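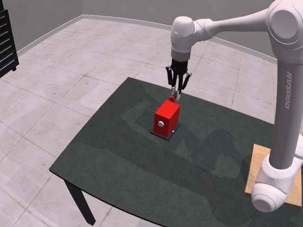
No. 13

The simulated cell is finally stable enough to collect in. Doosan arm, three-fingered gripper, red box on its black base plate. The target for this batch is the small lever on top of the box; the round white knob on the front gets its own batch in August.

The goal is 500 accepted episodes. An episode starts with the fingers partly open above the box and ends when the lever changes state or the timer runs out. I drive the arm by hand and log joint angles, finger positions and one fixed camera view. Failed grasps are kept, but in a separate folder.

Two settings changed after the last issue:

- Box position is now randomized per episode, along with its rotation. With a fixed pose the policy learned the pose and ignored the camera.
- Logging rate is lower. The old files were mostly duplicate rows.

Sibel Sezer asked whether the shadows should stay on. They stay for now – they move with the arm, and I want the policy to see that early. Kalevi Kiiskinen would rather randomize the lights as well, and I expect he will get his way in the next batch.

Still open: six episodes have a finger passing through the lever. I suspect the collision mesh and will rebuild it before recording more.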